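Lamptey open day, is it worth the drive with kids? And how do you see the hands up close?

robotics > visits and open days

Posted by kettle_lane
2/6/23

Sorry if this has been asked, searched and only got stuff from the old building. We are thinking of taking our two (9 and 12) to the open day at Lamptey where they show the robot hands. It's 80 miles each way for us so I would like to know what I'm getting into before I promise anybody anything.

Things I can't work out from the flyer. Is the demo a real demo or a video on a big TV. Can you get near enough to see fingers moving. The flyer says "wrist view" and I have no idea if that is a screen or a thing you wear. How long is the picking part. Is there anything for the 12 year old who already builds stuff and gets bored with the talk-at-you kind of tour – he did the Rudano one last October and spent most of it asking when lunch was.

Also parking. Also do you need to book or do you just turn up. The flyer says both, on different sides.

Somebody at work said the carpet room is the one to go for and skip the rest. True?

Thanks in advance, typing this on a break.

Bimla Kanaujia
Went to the last one with my sister's kids so I can answer most of this. Will be quick, have to run in a bit.

Real demo. They had the arm going nearly the whole time we were in there. Stops and starts a lot, the operator talks while it's running and then loses his place, but it's live. The "wrist view" is a screen off to one side. You don't wear anything. There is a little camera on the wrist and you see what it sees, and that was the best part for our lot by a mile. Go stand by the screen first, not by the arm. Everyone crowds the arm and then can't see a thing past the person in front.

I saved some of the wrist view pictures, they let you take them home on a stick if you ask.

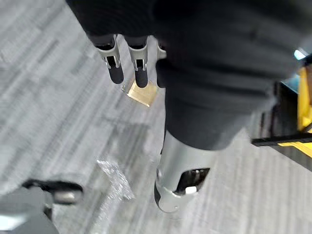 Kids that age, I would tell them ahead of time what a pick is, so they aren't waiting for a dance. The whole job is fingers coming down on a part, closing, lifting, moving it over. Then again. Slow if you don't know what's hard about it. What got my nephew hooked was the little yellow-gold block, with the fingers right over it, and the block sitting cornerwise so the hand has to deal with that. He started guessing out loud before each try, which finger would touch first. The operator was very nice about it. Ask him how he'd turn his own hand to pick it up, works better than any explaining from me.

The thing is loud-ish when it moves fast but nobody in our group minded. No flashing lights that I remember.

Picking part was one session, then a break, then they ran it again for the next group. You can stay for both if the room isn't full. We did. Second one was better, he had stopped reading off his sheet.

For the 12 year old – get him to ask about the fingertips. They'll talk forever. On the wrist view you get a really good look at the pads. My sister's oldest asked what the dots on them were for and got a ten minute reply and a drawing on the back of an envelope, which I then had to carry around all day. I did not follow it so I won't try to repeat it here and get it wrong. 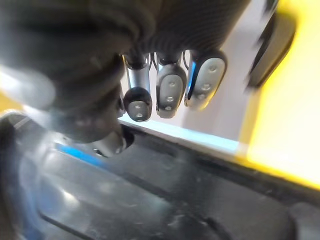
Wrist view, three fingertips over the back edge of the tray.

That's the sort of thing you get on the screen, only moving. Bigger too.

Parking is a field. Wear shoes. You do need to book for the demo room, you don't for the rest of it (talks, the Suleo table, coffee). Book the demo room early, the morning slots went first when we did it. They'll ask for ages so have that ready, I had to go look up a birthday.

Is it worth 80 miles. For mine yes. If yours lasted through Rudano at all they will be fine, Rudano is much more of a sit down thing. Bring sandwiches, the food van ran out.

Forgot – the toilets are in the other building. Go before your slot, they won't hold it for you.

gravelpit2000
no its just a robot arm. my kid liked the coffee place more. go if your already going that way

parking was fine

Omprakash Dhillon
Going to disagree a little with the reply above mine and add to Bimla's.

I've been to three of these at different places and Lamptey is the one I'd send a 12 year old builder to. Reason being you get to see the room. At Rudano it's all behind glass with a guy in a blazer. At Lamptey you are standing on the same carpet as everything else, and what a kid who builds things wants to look at is how they set up. Where the spare parts go. What's on the shelf. What's propped up on what.

So yes, your coworker is right about the carpet room. I wouldn't skip the rest entirely, the Comport talk was decent, but if you only have energy for one thing do that.

What I'd tell him to do – get a spot where he can see the shelving as well as the arm. They keep small parts out on the shelves and bring different ones over through the day. My daughter made a list of every part she wanted to see it try and handed it to the operator, who got through most of them. It dropped one. She was delighted. I think kids trust it more when it misses, mine did anyway, she'd been asking me in the car if it was going to be fake.

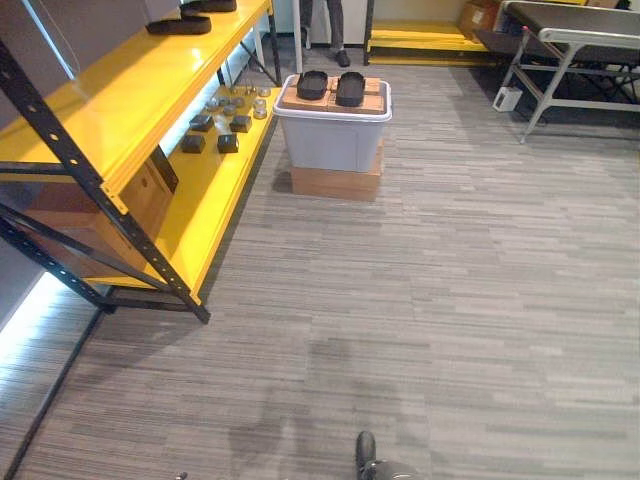 Same with the questions, let him go up at the end of the session when the crowd moves off for coffee. That's when they relax and tell you the interesting stuff, what broke last week, what part of it they built themselves and hated. During the session you get the short version as there's a schedule. We hung back both times and no one chased us out. Ask first though, if there's a group waiting you do have to clear the room.

For your 9 year old, a bit harder to say. Mine was 10 the first time and good for one session, not two. There's a table in the hallway with kits to put together and she spent the second session there with my wife while I stayed in. The kits are free to try. If you want to take one home it was 10 dollars, cash only when we went, may have changed.

Couple of other things nobody's mentioned:

Standing the whole time in the demo room. There are a few folding chairs at the back but you can't see from them. If anybody has trouble standing tell them when you book and they will sort a chair at the front, they did for my father in law no problem.

Don't lean on anything. Sounds obvious. Keep small hands off the shelving and stay back of where they tell you, they will stop the arm if someone wanders up and then everybody waits while it gets going again. Happened twice in our slot. Not my kid, for once.

The talks have no set length. The one on the flyer as half an hour ran nearly double. If your demo slot is right after, sit near the door and leave when you have to, lots of people did.

Leave early enough to get there before your slot, the check in line was the slowest part of the whole day. One person with a clipboard and a pen that was dying.

On booking, the side of the flyer with the map is the newer side. Go by that one.

kettle_lane
Thank you both, very helpful. And gravelpit, noted on the coffee.

Booked the four of us for the demo room, first slot I could get that wasn't crack of dawn. Told the 12 year old about making a parts list and he's alreay on page two so I guess we are going. Will try for the spot where you can see the shelves.

Bimla did you have to ask for the stick at the front desk or in the room?

Bimla Kanaujia
In the room, ask whoever is at the screen. Bring your own stick if you have one, they were running low by the time we asked. Have fun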